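Novembre, un peu après sept heures du matin

Mal dormi. J'ai fini par lire jusqu'au bout le dossier que la boutique Pomach envoie avec ses catalogues, celui sur le « retour du linge vrai ». Deux pages pour m'expliquer qu'un torchon se choisit comme un vin. Je l'ai lu avec un crayon, mauvaise habitude, et j'ai souligné tout ce qui ne voulait rien dire. Il ne restait pas grand-chose de blanc.

Je note quand même les arguments, pour ne pas les déformer dans un mois. Un : le tissage serré absorberait mieux. Mieux que quoi, ils ne le disent pas. Deux : il faudrait attendre le troisième lavage pour que la fibre « s'ouvre ». Ma mère disait la même chose, je l'ai répété toute ma vie et je n'ai jamais vérifié. Trois : un bon torchon tiendrait 1 000 lavages. Qui a tenu le registre ? À 2 lavages par semaine, cela fait presque dix ans, et la maison Pomach n'existe pas depuis si longtemps.

Le plus agaçant est que j'aime ça, le linge. J'aime le moment où la pile est faite et où l'armoire ferme. J'aurais préféré qu'on me laisse l'aimer sans le vocabulaire. L'an dernier c'était la marque Steltov et ses draps « respirants », à un prix que je n'écrirai pas ici. J'en ai acheté une paire. Ils respirent comme les autres.

Repensé aussi à cette histoire de rayures. D'après le dossier, les rayures fines seraient un héritage des trousseaux de campagne, chaque maison ayant la sienne. C'est joli et c'est invérifiable, donc parfait pour un catalogue. Chez ma grand-mère, les torchons avaient les rayures qu'il y avait au marché ce jour-là. Elle brodait une initiale dans le coin quand elle y pensait, et souvent elle n'y pensait pas.
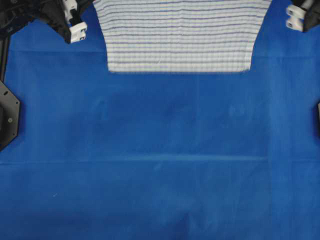 Rayures mauves sur fond clair, posées sur du bleu roi.

J'ai passé une partie de la matinée à chercher d'où venait cette idée du trousseau rayé. La bibliothèque a un livre sur le linge de maison, 200 pages, bien imprimé, qui cite un article, qui cite une exposition, dont je n'ai pas trouvé trace. Je ne dis pas que c'est faux. Je dis que tout le monde se recopie en baissant un peu le ton du doute à chaque fois, et qu'au bout de la chaîne on vend un torchon avec une légende dessus.

Midi. Soupe de la veille, trop salée, allongée à l'eau. Le pain était bon.

Au courrier, la réponse du service après-vente de Shukla au sujet de la lessive. J'avais demandé simplement à quelle température le produit cessait d'être utile. On me répond que la formule est « active dès le premier instant » et on m'offre un bon de réduction. Je l'ai gardé, je ne suis pas fière. J'ai lancé deux machines avec le même programme, une dose pleine puis une demi-dose, et je n'ai vu aucune différence sur les serviettes. Ce n'est pas une preuve, deux machines. Il faudrait recommencer avec du linge vraiment sale, et de la patience.

Vers cinq heures, promenade jusqu'à la place. Le magasin Gamora a changé sa vitrine : tout est écru, avec des pancartes en faux bois gravé. « Comme autrefois. » Autrefois on faisait bouillir, on avait les mains crevassées, et personne n'appelait cela écru. Je suis entrée tout de même. J'ai retourné une étiquette, lu la composition, reposé l'article. La vendeuse m'a dit que c'était très demandé, ce qui est possible.

Repassage remis à demain — je me demande d'ailleurs pourquoi je repasse encore les torchons. Essayer un mois sans, et noter.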